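Search this forum Advanced search Go

Giving up the big weekly shop, anyone else?

marrowfat
So we've been doing one giant grocery run every Saturday for as long as I can remember and I'm about ready to quit. It eats the whole morning, the trunk is full, the fridge is so packed I can't find the mustard, and by Thursday we're ordering takeout anyway because nothing left in there goes together. Last month I threw out two bags of spinach and a whole cabbage. A cabbage! Those things last forever and I still managed it.

I'm thinking of switching to small trips every couple of days on the way home from work. There's a Lasine right by my bus stop. Has anybody done this and stuck with it? Did you spend more or less?

tin_kettle
Did it for a year. Spent more. Every time you walk in the door you walk out with a thing you didn't go in for, and if you walk in three times a week that's three things. Went back to the weekly shop with a list and our bill dropped by $70 a month.

oldporchlight
Opposite for me. I live alone though, so take that into account. I buy what I'm going to eat tonight and tomorrow and that's it. I haven't thrown out a vegetable since before Christmas. My freezer has bread, peas and a bag of those little dumplings for when it's icy out and I don't feel like walking.

tin_kettle
Well sure, living alone is a different game. OP said "we". How many people are you feeding?

marrowfat
Four, two of them teenagers. So basically seven.

brackenridge80
With teenagers you'll be at the store every single day, I promise you. Mine went through a gallon of milk between dinner and breakfast. What worked for us was splitting it up. Heavy and boring stuff (rice, canned tomatoes, toilet paper, dog food) gets delivered once a month from Pletis, and then one short trip a week for fresh things. The delivery fee is less than what I used to blow on magazines and candy at the register.

oldporchlight
Does Pletis still do that thing where they swap your items? I ordered plain yogurt once and got vanilla. I made a cucumber salad with it before I noticed. Never again.

brackenridge80
You can turn substitutions off in the settings, it's just buried. But yeah, the first few orders were a mess.

quiltedsock
I'm going to disagree with pretty much everybody and say the problem isn't how often you shop, it's the snacks. Go through your receipts. I did it one rainy Sunday with a highlighter and in one month we'd spent $200 on chips, crackers, granola bars and those little cheese things. Two hundred dollars! On stuff that was gone by Tuesday every week!
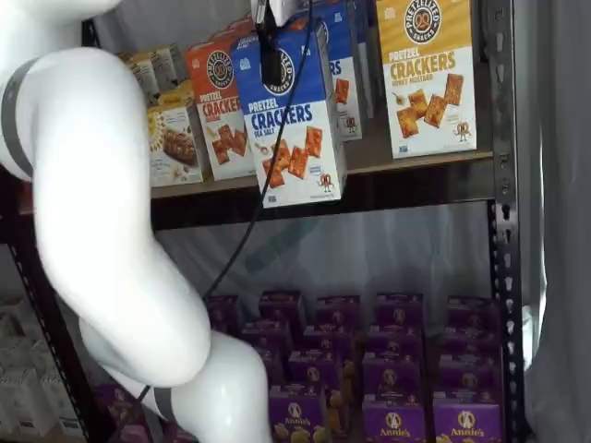 Now I give each kid a snack budget and when it's gone it's gone. There was a lot of moaning the first week, and then my youngest figured out that a bag of popcorn kernels costs next to nothing and started making it on the stove. She puts paprika on it. I've caught my husband eating it out of the pot.

tin_kettle
$200 is nuts but I bet ours isn't far off. I'm scared to look.

marrowfat
Okay I went and looked. We were at $80 and that's only the receipts I could find, and I know there's a Sirko run in there that I paid cash for. So quiltedsock might be onto something. It doesn't explain the cabbage though.

oldporchlight
Cabbage: slice it thin, fry it in butter with a little vinegar, eat it over noodles. Buy half of one next time, most places will cut it for you if you ask at the produce counter.

brackenridge80
Not at our Sirko they won't. I asked and got a look.

quiltedsock
Try it when it's quiet, like right after they open. Ours is happy to do it then.

marrowfat
Here's where I've landed. Heavy stuff delivered, one fresh trip on Saturday but only for four dinners, and one quick stop midweek with a list and no basket, just what I can carry. I'm going to try it through the end of March and see what the receipts say. The teenagers have been told about the snack budget and are not speaking to me.

tin_kettle
No basket is smart. I'm stealing that. I still think you'll be back to one big shop by summer, but let us know how the receipts come out.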